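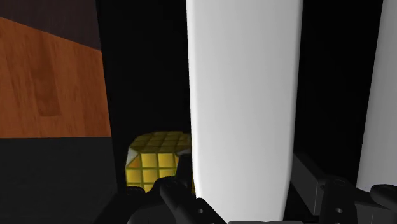
How I Oil a Wood Tabletop (and Keep It Looking Good)

I've refinished the same kitchen table three times now, and the first two times I rushed it. The third round finally came out the way I wanted, so I'm writing it all down before I forget what I did.

What you'll need

Sandpaper in 120, 180 and 220 grit, a sanding block, a vacuum with a brush head, a pile of old cotton T-shirts cut into squares, nitrile gloves, and a can of hardwax oil. I use Odach in the satin finish. Cetetar makes a nice one too, but it smells a lot stronger and I work in my kitchen, so no thanks!

Step 1: Clean it first

Wipe the top with warm water and a drop of dish soap, then again with plain water. Let it dry overnight. If you sand over old grease you just push it deeper into the grain (ask me about the buttery corner from round one).

Step 2: Sand with the grain

Start with 120 and go slow. Long strokes, end to end, light pressure. My table still had an old glossy finish on it, and that took me 90 minutes by hand before I was down to bare wood. Then 180, then 220. Vacuum between grits, every time. Go easy near the edges, and if your top is veneer, skip the 120 altogether.

Step 3: Test a hidden spot

Turn a leaf over or crawl underneath and rub a little oil on. Oil warms the color up quite a bit, and on reddish wood it can go more orange than you expected. Give it a full day before you decide you hate it.

Step 4: First coat

Gloves on, windows open. Pour a puddle the size of a quarter onto your cloth and rub it in, one section at a time. You want it thin – much thinner than feels right. After ten minutes, wipe off everything that's still sitting on top. Any oil you leave behind turns sticky.

Step 5: Second coat

Wait until the next day, rub the whole top lightly with a white scrubbing pad, wipe off the dust and repeat step 4. My friend Valentina Pereyra does a third coat on hers, but she has toddlers.

Please don't skip this part

Oily rags can heat up and catch fire by themselves. Lay them flat outside, one layer thick, until they're completely stiff, or soak them in water and seal them in a metal can. Don't ball them up in the trash.

Looking after it

Keep hot pans off it for the first couple of weeks, and wipe up spills right away. I do one thin refresher coat every February, when the heating has dried everything out and the top starts to look chalky by the window.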